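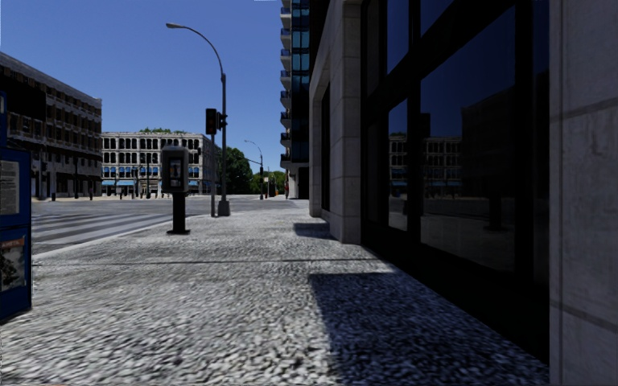

A sunlit sidewalk beside a glass-fronted modern building.

Tevholm is closing its retail currency fund to new money at the end of August, after a rough summer in which investors pulled $333 million and the managers cut their biggest bets in half. Existing holders can stay put. No forced sales, no exit fee, at least for now.

The fund manager told clients in a short letter sent before the open. It blamed thin trading in smaller currencies and the cost of hedging, which it said had eaten most of the gains made in the spring. Shares in Tevholm fell 11 percent in the first hour, then clawed a little back by lunch.

Minimum top-ups go up too. Holders who want to add to their accounts before the cutoff will need to put in at least $1,000 a time, and regular monthly plans below that will stop. Letters to those savers are going out now.

Rival Plutero was quick off the mark. It put out a note offering to waive its entry charge for anyone moving over, but the small print says the waiver only covers the first year and the yearly fee is higher than Tevholms. Worth reading before signing anything.

Analysts at Asamoah cut their price target on Tevholm to 68 cents and kept a "sell" rating. Their view – the currency fund was a small part of assets but a big part of profit, and the replacement product isn't ready. They expect a lower dividend this year and possibly none next. The company says no decision has been made on the payout.

Dosdale, the pension group and Tevholm's largest outside shareholder, wouldn't say if it plans to sell. It did say it had asked for a meeting with the board. Dosdale voted against the pay report in the spring, along with a good chunk of the smaller holders, and has been pushing for a split between the fund arm and the brokerage ever since.
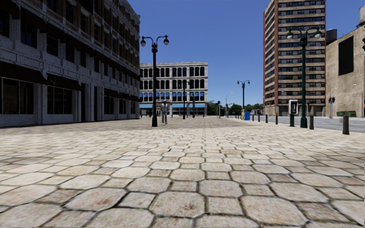
Stone plaza with storefront awnings on the left.

For savers the main thing is the deadline. Transfer forms have to reach Tevholm by 4 p.m. on the last business day of the month, and the online portal was slow all morning. Phone lines too. Anybody holding the fund inside a retirement account should check with the account provider first, as some of them are are setting an earlier cutoff and a few have already stopped taking orders.

Tax is a seperate question. Selling out in a regular account counts as a sale even if the money goes straight into another fund, so gains from earlier years could come due.

Tevholm is due to report half-year numbers later in August. A spokesperson declined to comment beyond the letter. Shares last down 9 percent.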